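Diese Website verwendet Cookies. Mit der weiteren Nutzung stimmen Sie dem zu. [OK]

Kunststoff- und Silikonteile aus der Krimskrams-Schublade sortieren

Zuerst alles herausnehmen und auf ein altes Handtuch legen. Tüten und Verpackungen bleiben vorerst dabei, denn oft steckt noch ein Kleinteil darin.
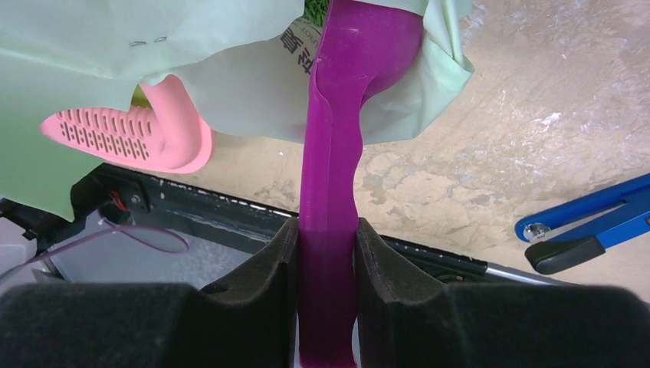 Text: Redaktion Groltuslow, Ressort Haushalt

Lange, gebogene Teile wie das in Magenta kommen nach hinten in die Schublade, mit der Biegung zur Seite. Weiches wie das rosa Stück mit den kleinen Löchern legt man flach daneben – nicht knicken.

Bedruckte Tüten glatt streichen, einmal falten und nur behalten, wenn noch eine Anleitung darauf steht. Der Rest kommt in den Wertstoff.

Klebrige Teile 12 Minuten in lauwarmes Wasser mit 2 Tropfen Spülmittel legen, abspülen und auf dem Handtuch trocknen lassen. Löcher mit einer weichen Bürste reinigen. Erst danach einräumen.

Kommentare (2)

Stistik: Bei mir waren es 27 Teile, die Hälfte davon doppelt.

Đinh: Geht statt der Bürste auch ein Zahnstocher? Bei Silikon habe ich Angst vor Rissen.

Kontakt | Impressum | © Groltuslow | Nach oben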